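Shop Notes, April
Gear we've been poking at

Our plant-loving reader in the back row has been asking for months whether any of the tabletop two-arm kits can handle something more interesting than a foam cube. The Zimen Pair is the latest to say yes. We gave it a tray, some potted plants and most of an evening.

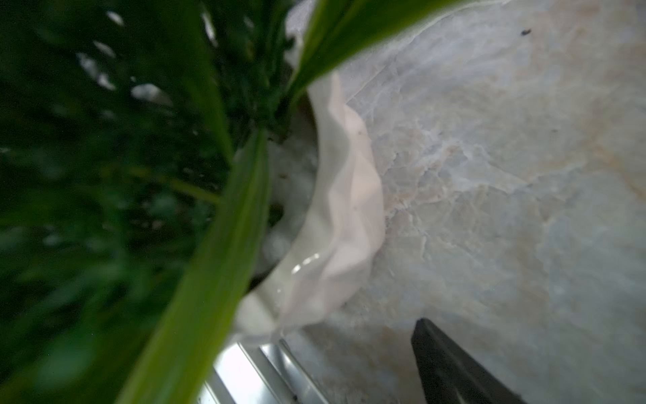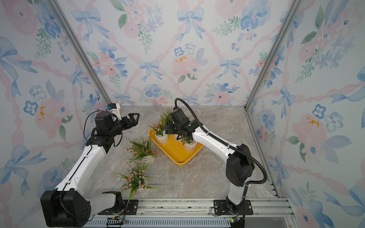
What you get

The Pair is two small arms on one metal rail, a gripper on each, and wrist cameras so you can see what the fingers are up to. Zimen sells it for $879 with the rail included. The walled enclosure is extra, and so is the wallpaper, which you pick from a list of patterns. We went with roses and blue bows. The other choices were gray and a different gray.

Setup took us past 9 p.m., mostly because the manual covers the left arm in loving detail and then says to repeat for the right. The cables do not repeat for the right. Leave yourself more slack than the drawing shows, or the first big reach will teach you.

How it does with plants

Pots are a fair test. They're light on top, heavy at the bottom, and the part you want to hold is usually hiding under leaves. The sample routine is called Tray Sort, and the idea is simple enough: plants go in the tray, plants come out of the tray, you drink coffee.

Our advice is to forget the leaves and go for the rim. Long leaves are the enemy of a wrist camera. One good green strap across the lens and the software loses interest in everything behind it. Come in low from the open side and you have a much better chance. Fancy rims with folds in them are harder than plain ones, so start plain and work your way up to whatever your aunt gave you.

Artificial plants are a good idea for the first week. They don't shed soil into the joints, and they take being dropped very well — better than we took it, some nights.

What we'd change

The grippers open wide but the stock finger pads are slick. Aitken makes a set of softer pads for $8 that go on without tools, and we'd call them required. Pesico has a fancier set with its own app. We don't want finger pads with an app.

The software is Tikness, which comes free with the kit and behaves like it. Recording a move by hand is easy. Finding it again afterward is less so, as it names every file with the same word and a number. It also asked us to rate our experience 7 times in one evening, once while an arm was in midair.

Should you buy it?

If you want to learn two-arm work at home and have nearly 700 dollars set aside, you'll need to set aside some more. Past that, we like it. It's slow, it's fussy about cables, and it has a real feel for the edge of a flower pot once you've taught it a few. Ours is staying on the bench through the summer. The loaner shelf has a spare set of Aitken pads if you'd like to try them on your own arms first — please bring them back as a pair.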